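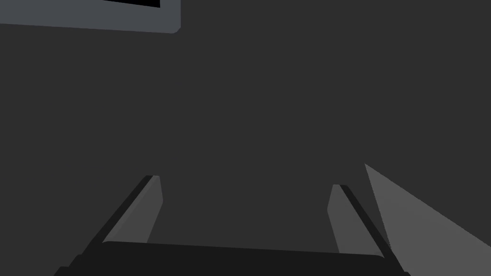
Reading time: 1 min

Repair is slowly coming back to the main street in Bradness. Sotier, a hi-fi counter behind the bakery, reopened in May with 60 square metres of floor and a waiting list. Most jobs are old speakers with perished foam. A re-foam takes seven days, glue time included, and costs $232 a pair. A new pair of similar size sells for $622 up the road.

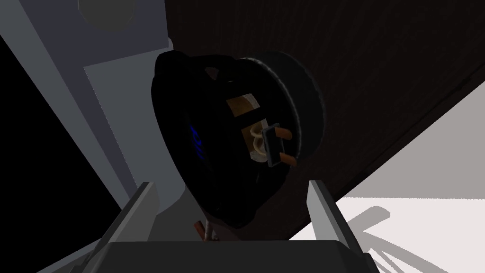
One customer said the price was fair but the wait was too long, and that she would have paid extra to have her pair home by the weekend.

Contact | © Leclerc Media | Back to top

Recent
Nurneo closes its Bradness store
Where to take a dead toaster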